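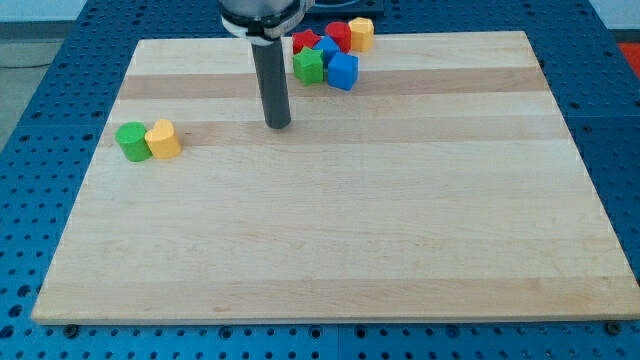
Figure 1. Laminated maple board with small coloured blocks, on a perforated table.

Week 4 notes: Edge-glued boards and small solid shapes

These notes go with the Lokau bench sessions. Read them before you start milling. The written part of the assignment is at the end.

1. Why we glue up strips

A single wide plank of maple is expensive and hard to find flat. It also moves across its width with the seasons, and a wide piece will often cup. Gluing narrow strips side by side gives you a wide surface from ordinary stock, and you get to choose which way each strip faces. Most kitchen boards and bench tops are made this way.

Look at the board in Figure 1. The strips run horizontally and most of the surface is a pale cream, with two darker tan stripes in the upper half. When you lay out your own board, decide early whether you want the colours even or whether you want a stripe. Both are acceptable for this unit. A stripe that ends up somewhere by accident tends to look like an accident.

2. Stock and layout

Each bench gets one bundle of maple from the Jayasinghe rack. Bundles are tagged and the tag number goes in your workbook. If your bundle is 1669 it has already been planed on one face, so skip the first pass and go straight to jointing the edges.

Set the strips on the bench dry, without glue. Turn them, swap them end for end and try a few arrangements. Check the following before you mark anything:

Grain direction on the face. Try to keep it running the same way in every strip, or the planer will tear out on some and not others.

End grain. Some people alternate the curve of the rings and some keep them all one way. We alternate in this course.

Knots and checks. Cut them out. Filler is not marked kindly.

Once you are happy, draw a large triangle in pencil across all the strips. It lets you put them back in order when the glue is on and you are in a hurry.

3. Jointing and gluing

The edges must meet with no light showing. Hold the two strips together against the window and look along the joint. If you see light, go back to the jointer. Clamps will close a small gap on the day, but it will very likely open again later.

Spread glue on one edge only, in a thin, even film. Place clamps alternately above and below the board so it does not bow. Tighten until you get small beads along the joint and stop there. Leave the panel in clamps until the next session. Do not scrape the squeeze-out while it is runny. Let it go rubbery, then lift it with a chisel.

4. Flattening and finishing the board

Scrape off the remaining glue and check for wind with two straight sticks. Flatten across the grain first, then along it. Cut the ends square last. Work through the sanding grits in order and do not jump any. For maple there is very little to gain past 240 on a surface that will be handled.

A lightly broken edge is enough. One or two strokes with fine paper takes off the sharpness and still leaves a clean straight line at the front.

5. The block set

The second half of the unit is a set of small solid shapes to sit on the board. There are eight in Figure 1, including a green cylinder, a yellow block with a rounded top and a red star. You will make four: one cylinder, one block with a curved top, one star and one shape of your own choosing.

Cylinder: cut from dowel. Use a stop on the mitre box so the ends are square to the length, and stand it upright on the saw table to test it. If it rocks, sand the base on a flat sheet.

Curved top: mark the curve on the blank before you cut it free of the longer piece, as a small block is awkward to hold. Cut wide of the line and sand down to it.

Star: the hardest of the four. The inside corners need a fine blade and two cuts meeting at each corner. Points with short grain snap off easily – keep one point in line with the grain and accept that the others will be weaker.

Your own shape: it must have a flat base and stand without help. Draw it full size in your workbook first.

6. Colour

We use the Tratosier water-based stains, thinned 50/50 for the first coat. Raise the grain with a damp cloth, let it dry, sand lightly and then stain. Pick colours that can be told apart from across the room. Green, yellow and red work well against pale maple. Browns and tans tend to disappear. Seal with two thin coats of the clear finish on the shelf beside the Pullport extraction unit.

7. To hand in

The board, the four blocks and your workbook, all labelled with your bench number.

A written report of up to 800 words. Describe your strip arrangement and the reasons for it, one joint that gave you trouble, and what you would change. Include your full-size drawings. Point form is fine for the procedure but not for the discussion.

Boards left in clamps at the end of term go back to the rack.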